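**maritza_g:** Picked up a greenish pebble on the beach at Lusside and I'm hoping it's serpentine. Feels a bit soapy, and a copper coin leaves a faint mark. Any ideas?

**tenero5:** Looks like slag to me, loads of it washes up there. Got any bubbles?

**maritza_g:** No bubbles, I checked with a loupe! And slag wouldn't scratch that easily, would it?

**Arboleda:** Agree with her, too soft for slag. I'd say soapstone though.

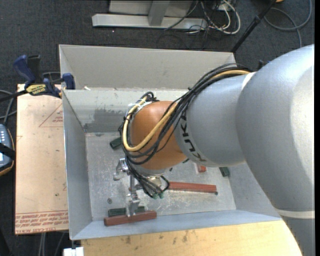 Try your fingernail on it, and if that marks it you've got talc in there.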